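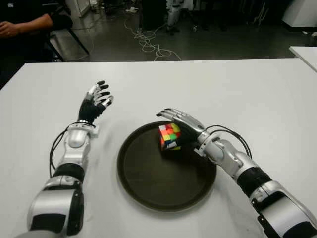
Okay, hand comparison thread, as promised to the three people who asked. We've been going back and forth between two controllers on the same pair of arms, the Totar and the Revar, and I finally have enough runs to have opinions. Grab a coffee, I ramble. 🧵

Quick setup for anyone new. Two arms, two five-digit hands, a camera up top and one at each wrist. The job is dumb on purpose: take a Rubik's cube that's sitting in a round tray, pick it up, put it back down inside the rim. No solving! Please stop asking if it solves it!

Why a cube? Flat sides, sharp corners, and it's just big enough that a lazy grasp will still kind of work. A ball hides bad thumb placement and a mug has a handle that does half the job for you. With a cube you get a layer twisting in mid-air if your fingers push unevenly, and then you know exactly what you did wrong.

The tray is the part I underestimated. That little raised rim is murder on a low approach. Come in too flat and your fingertips catch it, come in too steep and the hand covers the cube and the head camera is no help at all. I spent a whole afternoon on approach angle alone and I'm still not in love with where it ended up.

Numbers so far: 764 grasps total across both controllers. I threw out 103 of them, mostly me starting the run with last session's offsets loaded (yes, more than once, yes, there's a checklist now).

Totar first. It's the older one and it feels like it. Position control, you tell the fingers where to go and they go there, cube or no cube. Super repeatable. If the cube is where you said it was, it's great. If the cube has slid over a bit, it closes on air and looks very pleased with itself.

Revar does current limiting per finger, so each one stops when it meets something. Way more forgiving on a crooked cube. The catch is the fingers don't all arrive together, and whoever gets there first shoves. I had to slow the close way down before the shoving quit, and now it's so slow I check my phone while it grasps.

Wrist cameras! I know half of you are here for the wrist cameras.

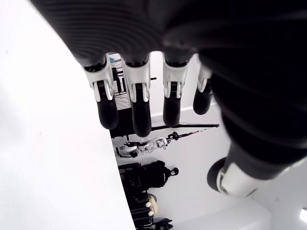
*Fingers and thumb from the wrist cam, room gone sideways.*

So the good thing about this mount is you get all four fingers and the thumb in one view. I had a different bracket from Birkeck before this and the thumb was basically a rumor. For checking whether the thumb is opposing the right finger, this is the best angle I've had.

The bad thing is exposure. White table, black palm, black fingertips. Auto exposure picks a side and then changes its mind. I've locked it manually and I lose table detail, but I'd much rather lose table than lose fingertips. Fight me.

Also the sideways thing. You can rotate the feed in software and I did, for a while, and then I turned it off again. The model doesn't care, and I got used to it faster than I expected. My neck has opinions.

Somebody asked about latency. Both controllers are on the same little Ledesma bridge box, same cables, same port, so whatever lag there is they share it. I swapped the box out for a spare just to be sure and couldn't feel any difference on the sticks.

Cable note, learned the annoying way: leave a loose loop at the wrist. A tight cable looks tidy and then pulls on the connector every time you roll the forearm. Loop it, let it flop, move on with your life.

Going to go run the other hand now. Back in a bit. 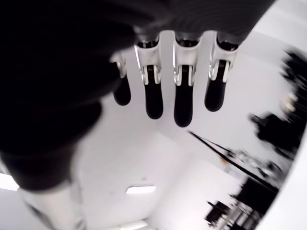

**Birkeck, December**

Okay I'm back, same session, same question. Picking this up where I left off.

Better news on Revar. I staggered the close so the thumb gets in place first and the fingers come to it, and the shoving is mostly gone at normal speed. Took 5 tries to get the timing right, which for me is a personal record.

I've also started looking at wrist footage with nothing under the hand, just the fingers hanging there over plain white. Super boring to watch, super handy for masks. The fingers stay pretty crisp even when everything behind them is mush, and those bright knuckle brackets make nice landmarks.

Where I'm at: Totar for anything where the object is fixtured, Revar for anything that can wander. If I could only keep one it'd be Revar, but I'd complain about the settings menu the entire time. Seriously, why is the current limit three pages deep?

Next up is two hands on one tray, left steadies the rim and right grabs the cube. I'll post those runs when I have enough of them, including the ugly ones.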